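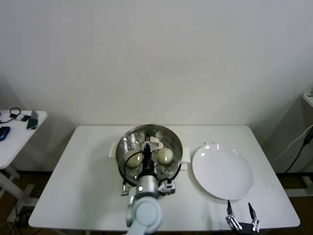
STEAMER NOTES, A THREAD
Last updated: Thursday, 7.40 pm

1/ A few people asked how I use the electric steamer after I mentioned it last week, so I'm putting it all in one place. I cook for one most days and for two at weekends. Nothing clever in here.

2/ Eggs first. They go straight in the metal basket, no egg tray needed. I give them 11 minutes from when the steam starts if I want them firm, nine if they're for toast. Then a bowl of cold water.

3/ Space them out a bit. Two is my usual number. If they touch they knock together and you get a crack, and then you've got white stuck in the holes of the basket - a pain to scrub.

4/ Water. I put 200 ml in the bottom for eggs and top up for anything longer. Zinhle Adams fills hers to just under the basket and it spits. Less is fine. Check it halfway.

5/ Buns are what I bought the steamer for. I make the dough after lunch, let it rise once, shape it and let it rest again under a cloth. While they rest I get the table ready: steamer in the middle, glass lid off and flat on the left, plate of four on the right. Then it's a short move from plate to basket and the lid is next to my hand.

6/ Yes, I line the basket. Bare metal with that many holes will grip soft dough and tear the bottoms. Squares of baking paper, one per bun, cut slightly bigger than the base.

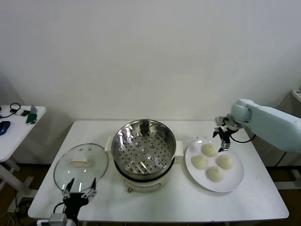
7/ My dough is plain: flour, yeast, a spoon of sugar, warm water, a little oil. Hendrik Nkosi swaps half the water for milk and his come out softer, but I can't taste much difference. Either way they go on a plain round plate, and I set them out as one top, one bottom, one each side, so I can pick up any of them without squashing the next.

8/ Timing for buns: 12 minutes with the lid on. Don't lift it to look. Switch off at the knob and leave them another three before opening, otherwise they can wrinkle.

9/ Cleaning. Basket and lid in warm soapy water. The base only gets wiped. We have hard water in Wilum so I boil a splash of white vinegar in mine every couple of weeks.

10/ Kgomotso Mokgethi asked about fillings. I've only done bean paste and leftover chicken so far. I'll add the chicken one here when I've written down what went in it.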